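Papers > Nevcombe Workshop > Section 4

4.2 Pairing room views with wrist views

We were glad, and a little relieved, to find that the head view and the wrist view help each other so much.

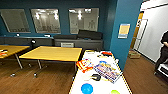
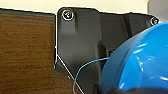
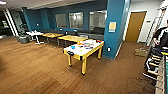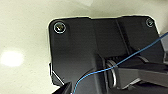
Figure 3. Head views (first and third) and wrist views (second and fourth).

Our policy, Plernex, was trained on 3,520 short clips, and we held back 200 more for testing. When we took away the wrist view, it still found its way around the room quite happily, but it lost track of thin things like wires, and Wichai Chaiyaporn kindly relabeled 90 of those clips by hand so that we could look into why.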